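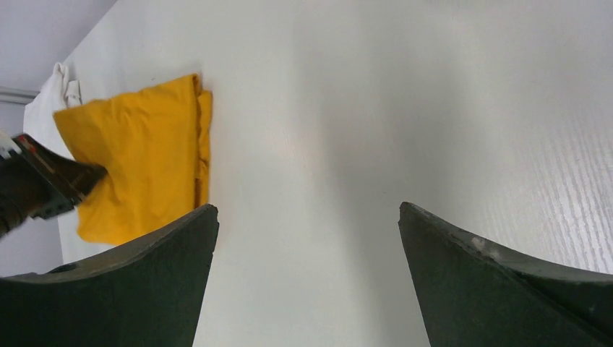 What happens to the people in a laundry when folding is automated?
Most of them stay on the floor but change stations. Less time goes to folding flat pieces, more to sorting, feeding, checking and clearing stoppages.

Laundry folding automation
Use of machines and robot arms to fold washed textiles at a workplace – hotel laundries, hospital laundries, rental linen plants. Also called finishing automation, though finishing usually takes in ironing and stacking too.

Background
Sheets and tablecloths came first. Large flat pieces, fed by hand at one end of a line, folded at the other. Small and mixed items stayed with hand folders much longer. Cloth has no fixed shape, a corner can hide under a layer, and two towels from the same load seldom land the same way. Two-arm cells are the usual answer for mixed work: one gripper holds, the other pulls the edge over. Slow next to a trained folder on plain towels.

Zunside plant
Often cited case. Rental laundry run by Plattner, with 18 people on the finishing floor when the first cells went in. Supplier was Bikon. 4 cells, installed in March, on colored cloths and napkins only. Output in the first full week was 2,757 folded pieces from all cells together, well under the hand tables. Night running made up part of the gap later on.

Changes in the work
Folders at Zunside were moved to a rotation between hand table, cell and packing. Reported changes:
Less standing in one spot, fewer sore wrists and shoulders.
More walking, more screen work, more noise.
Piece rate dropped for anyone on cell duty, replaced by an hourly rate. This was disputed – fast folders had earned more under the old system.
Break times no longer set by the load but by the rotation sheet.
New tasks, such as wiping grippers and refolding rejects, were at first not in anyones job description.

Training
Cell duty takes a short course plus shifts alongside a trained operator. Older staff often judged rejects better then the newer hires, having handled the same cloths for years. Plattner later added an inspection grade with its own pay step.

Other sites
Climitz, a smaller laundry, tried a single cell and logged 526 stoppages in its trial, mostly double picks. Cell kept for one cloth size, rest of the work went back to the tables.

See also
Flatwork ironer
Job rotation
Piece rate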